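Week 4 notes - teaching by demonstration (hand guiding + teleop)
Mirnardale campus, robotics elective. Typed up fast after the lab, will tidy later

Reading for next week: Fadel handout, sections 2 and 3. Skip the maths box if you haven't done the linear algebra unit.

Recap from last time
- writing out every move by hand = fine for a paint line, hopeless for laundry
- a demonstration is a recording: joint angles + gripper opening + camera views, all on the same clock
- the robot learns "when it looks like this, do that". It doesn't know what a shirt is

Two ways to show it

1. Hand guiding (kinesthetic). You grab the arm and move it. Motors go slack or nearly. Good: you feel the contact, no extra gear. Bad: your hands and elbows end up in the camera view, and the robot won't have your elbows later on. Also very hard with two arms, try steering both wrists and squeezing both grippers at once.

2. Remote control (teleop). You move something else, the arms copy. Could be a gamepad, a headset, or a matching pair of leader arms. We're using leader arms on the Dorklow bench. Good: cameras see only what the robot will see when it runs by itself. Bad: you feel almost nothing. People crush things in the first session, expect it.

Quick note on lag. If the follower arm trails your hand you'll start overcorrecting, then it wobbles, then you correct the wobble. Slow down. Stop. Let it catch up, go again. Don't fight it.

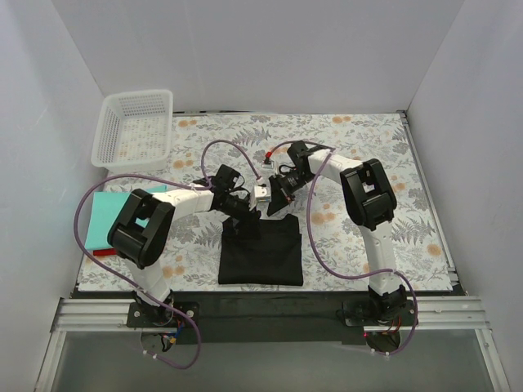
Cloth folding is the task for Assignment 2. Picked it becuase cloth has no fixed shape, so you can't cheat by replaying one good recording. Every start is a bit different. Both grippers are down at the black cloth, tips close together, and that's the awkward part of the job: two arms in the same small space, each one blocking the other's view. Black fingers on black fabric too, on the left you can hardly tell where gripper stops and cloth starts. A camera has the same trouble. Think about contrast when you choose your cloth. Patterned sheet underneath makes it harder again, leaves and flowers everywhere, so the model has to learn the pattern isn't something to pick up. Leave the sheet on for all your runs or change it on purpose, but write down which.

Cameras
- one small camera by each gripper, moves with the wrist. Good for edges and corners up close
- one fixed view of the whole table. Good for knowing where everything is
- wrist view goes useless when the cloth fills it. Fixed view goes useless when the forearms are over the cloth. You want both
- check cable slack BEFORE you record. Take each arm slowly out to its furthest reach and watch the loops. A snagged cable ruins the run and maybe the connector

Recording a run
Start pose the same every time, arms up and clear. Cloth down, step back, hit record, wait one beat, then go. Finish with the arms clear again. If you stop recording with the grippers still on the cloth, the model never learns to let go.

Move at one steady pace. Long pauses while you think get learned as long pauses. If you need to think, do it before you hit record.

Missed grabs: keep some. A run where you miss a corner, back off and get it properly is useful, it shows recovery. A run where you flail for 40 seconds is not useful, bin it. Label the keepers "recovery" in the log.

How many?
Each group hands in 32 good runs. Last October one group handed in 100 and did worse than a group with 29, all of theirs had the cloth square to the table in the same spot. Model fell over the moment it was turned a little. Variety first, then numbers.

Vary: cloth position, cloth angle, how creased it is, lighting if you can
Don't vary: camera mounts, start pose, order of the folds

Order of folds matters more than you'd think. If one partner goes left over right and the other goes right over left, the model averages the two and does neither. Agree on it, write it on the whiteboard.

Things people asked
- can we swap drivers halfway? Yes, but same fold order, and put initials in the log
- does the gripper have to close all the way? No. Close untill it holds. Over-squeezing heats the motor
- can we use hand guiding insted? For the comparison question in part B, yes. Not for the main set

Liepiņa worksheet (grasp points on cloth) is due at the start of the next lab. Paper copy is fine. Bench bookings go up at 4 pm, one slot per group til everyone's had a turn.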